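## 開けた炭酸の缶、コップに分けるべき？ そのまま置いておく?

**質問(投稿者:台ふき係)**

休憩スペースの飲み物の置き方で、職場の意見が割れています。木曜の午後にもめて、そのまま週末に突入しました。

うちの休憩スペースは白いテーブルがひとつ、奥は白い壁。プラスチックのコップは緑、ピンク、水色の三色で、壁寄りに立てて並べてあります。飲み物はほとんどが缶です。全部飲みきる人は少数派で、プルタブを起こしたまま半端に残った缶がよく置き去りになります。

派閥は次のとおりです。

- 缶のまま派:洗い物が増えない。以上。
- コップ派:開けたらすぐ注ぎ分けて、缶は片づける。
- フタ派:Durkitzのシリコンのフタをかぶせれば明日も飲めると主張。ただし明日飲んでいるところを見た者はいない。

私は台ふき係なので、輪じみと転がる缶が減ればどの派でもかまいません。コップは三つとも取っ手なしで、口のほうが少し広い形です。Culholmのカタログにある仕切りトレイ(600円)を買えば解決するという声もありますが、トレイを洗うのもおそらく私です。

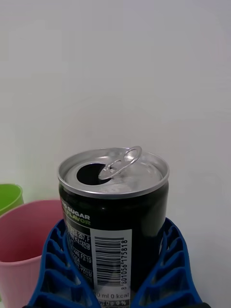
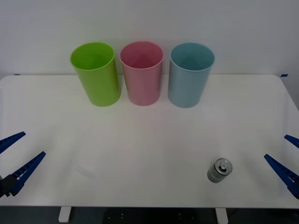
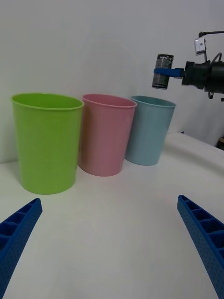
知りたいのは次の点です。

1. 開けた缶の炭酸は、コップに移すと早く抜けますか。
2. コップは伏せて置くべきですか、上向きでいいですか。
3. 無糖の飲み物でも、こぼしたらベタつきますか。

---

**回答1**

注ぐ時点で泡になって抜けるので、炭酸を残したいなら缶のままのほうがましです。とはいえ開けた缶も放っておけば抜けます。うちの事務所ではMiettinenの冷蔵庫に入れて、その日の17時を過ぎたら中身を捨てる決まりにしました。最初の週は恨まれましたが、今は開けたら飲むようになっています。

無糖なら砂糖のベタつきはまずありません。ただ甘味料や香料は残るので、乾く前に水拭きしてください。輪じみの犯人はだいたい缶の底の水滴です。コースターで足ります。トレイはいりません。

---

**回答2(Joni Hämäläinen)**

コップの向きについて。

すぐ使うなら上向きで問題ないです。一晩置くなら伏せたほうがほこりが入りません。ただし洗ってすぐ、平らなテーブルにぴったり伏せると中が乾かず、翌朝こもったにおいがします。先に水切りで乾かしてから伏せてください。

色が三つあるのはむしろ活用すべきです。緑は炭酸、ピンクはお茶、水色は水、と決めてしまえば、誰かの飲みかけを嗅いで確かめる儀式がなくなります。うちでは4日でルールが崩壊しましたが、その4日間は平和でした。

転がる缶については、空いたものを立てて置こうとするから倒れるのであって、テーブルの脇に空き缶入れを置けば済む話です。遠いと誰も行きません。

---

**回答3**

Stamnessのコップならスタックできますよ。

---

**追記(質問者)**

ありがとうございます。うちのがStamnessかどうかは不明ですが、重ねるとたまに抜けなくなるので別の争いが始まりそうです。

とりあえずコースターと空き缶入れで2月いっぱい様子を見ます。色分けも提案したところ、緑を誰が使うかでもめています。フタ派はまだフタを洗っていません。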